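Braka to End Production of Glazed Wall Tile in Nonmetric Sizes

Tile maker Braka will stop producing glazed ceramic wall tile in nonmetric sizes in October and will move the affected lines to a single metric module, the company said in a notice to distributors. The change covers the Dornine range of rectangular wall tile, sold for kitchens, bathrooms and light commercial interiors.

Under the new schedule, 573 item codes will be withdrawn. Most of these are trim pieces, including bullnose edges, quarter rounds, inside corners and end caps, that exist in parallel nonmetric and metric versions. Field tile in the withdrawn sizes will remain on sale until warehouse stock is used up. Orders for special glazes in the old sizes closed with the notice and will not be reopened.

The difference between the old and new field tile is 2 mm on the long side. On a single piece it is hard to notice. Over a full course it builds up quickly, and a repair made with metric tile in an existing nonmetric wall will drift out of line with the joints above and below unless the joint width is adjusted. Braka advises against mixing the two sizes in one continuous surface. Where a partial repair cannot be avoided, the notice recommends cutting the new tile to the old length and placing the cut edge toward an inside corner.

The effect depends on the layout. In a stacked layout, where vertical joints line up from floor to ceiling, any change in length shows at once. In a running bond, the stagger gives the installer more room to absorb small errors, but the offset still has to be set out from the center of the wall and checked every few courses. The notice includes revised setting-out tables for half and one-third offsets.

Color matching is a separate question. Glaze color varies between firing batches, and the metric tile will be fired in a different kiln from the one used for the older line. Blues and greens are the most sensitive to changes in kiln atmosphere and cooling rate. Braka will assign new shade codes to the metric tile and will not carry over the existing ones, so a matching color name on the carton should not be read as a match in shade. The company asks installers to compare dry samples in daylight before ordering and to blend tile from several cartons during setting.

Distributor Jaltetti, which handles the Dornine range for regional contractors, said it will hold a reserve of nonmetric field tile for maintenance customers. The reserve is limited to white, bone, slate blue and black. Requests must give the shade code printed on the end of the original carton or, if no carton is available, include a whole tile removed from the wall. Broken pieces are accepted only if one full edge and the back pattern are intact.

Jaltetti will allow 30 days for returns of unopened nonmetric cartons, counted from the date of the invoice. Trim pieces are excluded from the return terms. Opened cartons, cut tile and mixed batches will not be credited.

Grout recommendations have also been changed. The earlier data sheet for the range permitted unsanded cement grout for all joints up to 3 mm. The revised sheet keeps this limit for dry areas but calls for a polymer-modified grout in showers, tub surrounds and behind commercial sinks. White and light gray grouts used with dark glazes should be tested on a spare tile first. Pigment residue from the reverse combination, dark grout on light glaze, can remain in fine surface crazing and may not come out with ordinary cleaners.

Specification writers are asked to update standing documents before the changeover. Yousafzai, a consulting firm that prepares finish schedules for school and clinic projects, has issued a bulletin to its clients listing 2 common errors in current drawings. The first is a nominal size given without the joint, which leaves the actual tile dimension open to interpretation. The second is a trim code left over from an earlier project and no longer matched to the field tile. The bulletin suggests that both be corrected before bids go out, as a substitution made after award normally requires a written change.

The firm also recommends that building owners keep one unopened carton per color with the maintenance records, along with the grout name and batch number. For surfaces already in service, it suggests recording the tile length, height and thickness, the joint width and the bond pattern at the time of the next routine inspection.

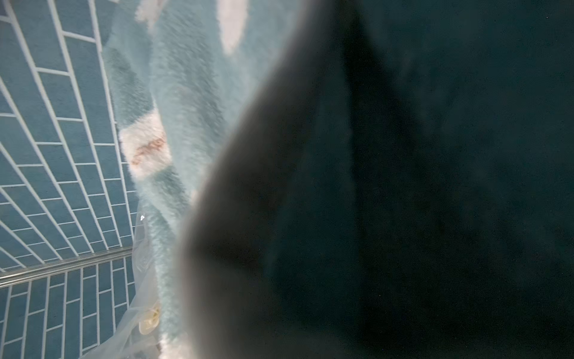
Prices for the metric range will be set by the square meter, with square-foot equivalents listed for reference. Cartons will be relabeled to show actual dimensions first and nominal dimensions second. Existing warranty terms stay in force for tile bought before the changeover, including tile installed afterward, provided the invoice is kept. The revised data sheet and the full list of withdrawn codes are available from distributors on request.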